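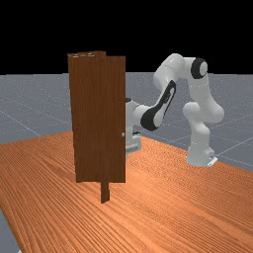

Reddish-brown door panel standing upright on a tabletop.

Storing Old Maps and Newspapers at Home

Maps printed before a border moved, and newspapers from the week a government fell, are usually on poor paper. Newsprint yellows fastest. Keep it out of daylight and away from the attic.

Unfold each sheet and let it lie flat under a clean board for 4 days. Do not iron it. Brush off dust with a soft brush, working from the middle out.

Slip a sheet of acid-free tissue between pages. I buy the Pestel tissue in packs of 80, and one pack did almost all of my father's papers from the Suez months.

Use a flat box, not a tube. The Henine box holds a full broadsheet without a fold. Stack no more than nine maps in it or the bottom ones crease when you pull them out.

Write the date and country on the folder in pencil. If the country has changed its name, put both names down, old one first.

Tape: leave it alone. Old tape takes the ink with it.

Check the boxes every April for silverfish. A closet on an inside wall is fine, with the lowest shelf left empty in case of a leak.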